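Navegação visual até objeto em ambiente simulado

A navegação visual até objeto é a tarefa em que um agente móvel, partindo de um ponto qualquer de uma casa ou de um escritório, precisa encontrar um objeto indicado e parar perto dele, guiando-se sobretudo pelo que a sua câmara vê. Parece pouca coisa, dita assim, e no entanto junta quase todos os problemas que interessam a quem escreve software para robôs: reconhecer o que está à frente, lembrar o que já se viu, decidir para onde ir e, no fim, saber que se chegou. Por isso tornou-se um dos exercícios preferidos de quem começa na área (e também de quem já lá anda há muito tempo e gosta de voltar às bases).

O trabalho é feito em grande parte dentro de simuladores. O agente recebe a cada passo uma imagem gerada por computador e devolve um comando simples, como avançar, virar à esquerda, virar à direita ou parar. Há simuladores que partem de modelos digitalizados de casas verdadeiras, com toda a desarrumação que isso traz, e outros que montam divisões a partir de peças simples e texturas repetidas. O Otdale pertence ao segundo grupo: os seus ambientes são leves, correm bem em máquinas modestas e permitem repetir o mesmo episódio tantas vezes quantas a paciência do programador aguentar.

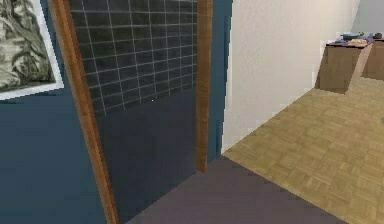

Um episódio começa com a escolha da posição de partida e do alvo. Na configuração habitual do Otdale o agente tem 80 passos para chegar, e considera-se que teve sucesso quando emite o comando de parar a menos de 60 centímetros do objeto, estando este visível na última imagem recebida. A segunda condição foi acrescentada mais tarde e fez bem à tarefa, porque as primeiras versões premiavam agentes que paravam de costas para o alvo, encostados a ele por pura sorte. Quem compara resultados antigos com recentes deve ter isto em conta, pois as duas contagens não são equivalentes.

Perceção

O módulo de perceção recebe a imagem e procura nela o alvo. Nas implementações clássicas faz-se uma segmentação por cor e forma, que funciona surpreendentemente bem em cenários de texturas simples e que continua a ser uma excelente primeira versão, daquelas que se escrevem numa tarde e ficam meses a servir de referência. Nas implementações mais recentes usa-se uma rede treinada, que devolve uma máscara e um grau de confiança para cada candidato.

A dificuldade costuma estar nas distâncias maiores. Um objeto pequeno ao fundo de uma sala ocupa poucos pixels, mistura-se com os reflexos do chão e perde os contornos que o tornariam reconhecível. O Zodard, um pacote de perceção muito usado em conjunto com o Otdale, lida com isto guardando as deteções fracas em vez de as deitar fora: uma mancha duvidosa fica registada como hipótese e só é confirmada depois de 3 observações compatíveis, feitas de posições diferentes. O método atrasa um pouco a decisão, mas poupa ao agente muitas viagens inúteis até um canto onde não havia coisa nenhuma.
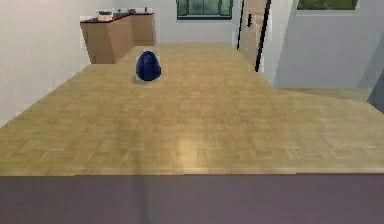
A estimativa de distância merece algumas palavras à parte. Quando o simulador fornece profundidade, basta lê-la na zona da máscara, tomando de preferência a mediana para que um pixel do fundo não estrague a conta. Quando só há imagem a cores, recorre-se à altura conhecida da câmara e ao ponto em que o objeto toca no chão. Este segundo cálculo é elegante e cabe em 18 linhas de código na documentação do Zodard, mas depende muito de a base do alvo estar bem delimitada, e um erro pequeno na vertical transforma-se, ao longe, num erro bastante grande em metros.

Mapa e planeamento

As observações são reunidas num mapa visto de cima, dividido em células livres, ocupadas ou desconhecidas. O planeador Mocanu, que nasceu como exercício didático e cresceu bem para lá disso, trabalha sobre esse mapa em dois tempos. Enquanto não há alvo confirmado, escolhe a fronteira mais promissora entre o conhecido e o desconhecido; assim que o alvo aparece, abandona a exploração e traça o caminho mais curto, com uma margem de segurança junto às paredes e aos móveis.

Uma fonte clássica de enganos são as mudanças de pavimento. Se as células ocupadas forem deduzidas apenas da cor, um chão liso ao lado de um chão de madeira pode ser tomado por um obstáculo, e o agente passa a contornar com todo o cuidado uma zona que podia atravessar a direito. A correção habitual consiste em exigir também uma diferença de altura, ou, na falta de profundidade, em marcar a zona como incerta e deixar que o próprio movimento tire a dúvida.

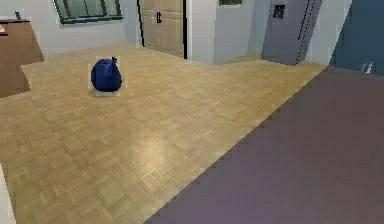 O controlo da aproximação final é, para muita gente, a parte mais saborosa do problema. Com o alvo já localizado, o planeamento global deixa de ser necessário e entra em ação um ciclo mais curto, que mantém o objeto no centro da imagem enquanto reduz a distância. Um alvo como o saco azul-escuro, pousado sozinho no parquet claro e com bastante chão livre à volta, é um caso generoso: o contraste ajuda a máscara e o agente pode chegar de vários lados. Mesmo assim convém corrigir primeiro a orientação e só depois avançar, pois com o alvo descentrado cada passo em frente aumenta o desvio angular.

Depuração e ferramentas

Quando um episódio falha, raramente basta olhar para o resultado final. O visualizador Lidell grava, passo a passo, a imagem recebida, a máscara, o mapa e o comando escolhido, e permite andar para trás e para a frente como quem folheia um caderno. É boa prática começar pelo último passo em que o mapa ainda estava certo e seguir daí, devagar, até encontrar o primeiro desacordo. Muitas falhas atribuídas ao planeador acabam por ter origem numa única deteção errada, registada bem mais cedo.

O Lidell lê diretamente os registos do Otdale; os do Mocanu têm de ser convertidos antes, com o utilitário incluído na mesma distribuição.

Ver também

Segmentação de imagem
Exploração por fronteiras
Controlo visual
Mapas de ocupação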